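Sorting Loose Electrical Parts into Open-Front Bins

Filed under: Workshop storage

If your spare switches and capacitors all live in one drawer, an hour with a few open-front bins will make them much easier to find. We use the blue plastic kind, but any colour will do.

What you need
Open-front storage bins, at least 2
White liner, paper or thin foam
Brown paper to cover the table
Blue painter's tape
Scissors

1. Cover the table with brown paper and tape it down. Run more tape across it both ways to make a grid. The lines needn't be perfectly straight.

2. Cut a liner for each bin. Lay the bin on the sheet, draw round the base and cut just inside the line. Small dark parts show up well on white.

3. Set the bins out with space between them. Check that any capacitors have been discharged before you handle them.

4. Put push buttons and indicators in one bin and everything else in another. Leave contact blocks attached to their buttons. 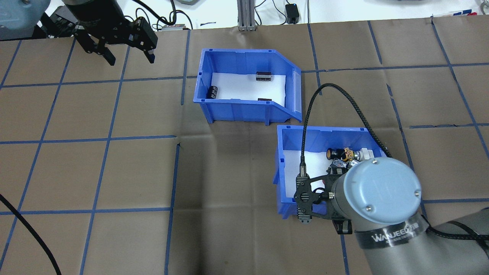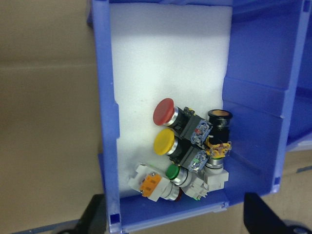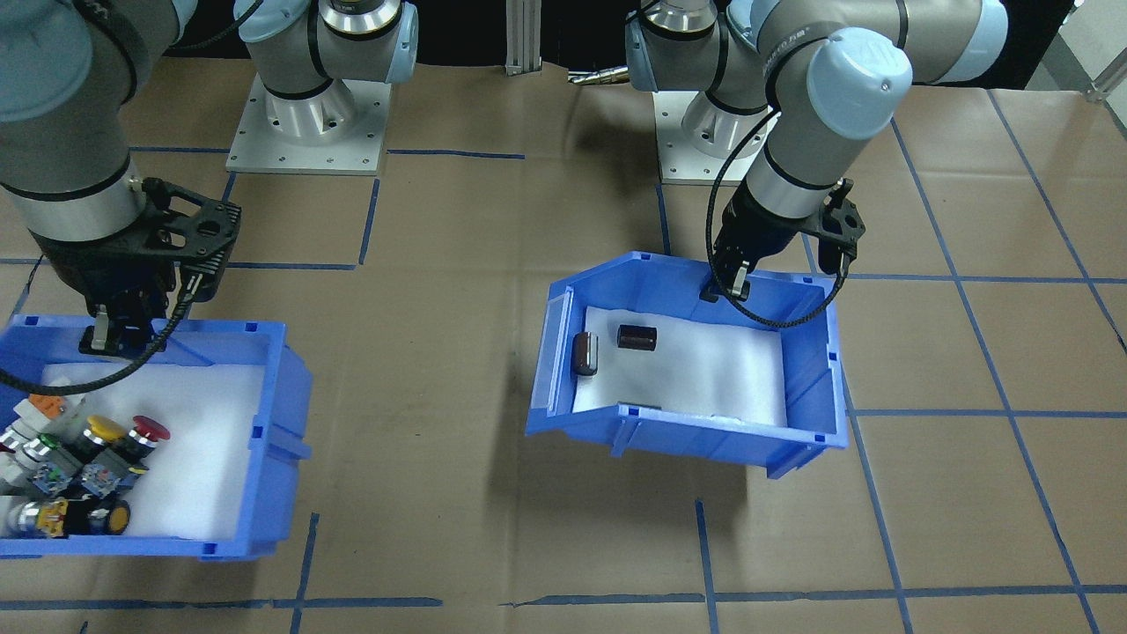 Blue bins with white liners, holding parts for sorting.

5. Go through the second bin again and split it further if it is getting full. Ours come from Dridonora and hold plenty, but 10 large parts is enough if you want to see them all.

6. Write the label last, when you are sure what is staying in the bin. Use pencil on card.

Replace paper liners when they get grubby. Foam can be wiped with a dry cloth.

Next: Hanging bins on a Wasar wall rail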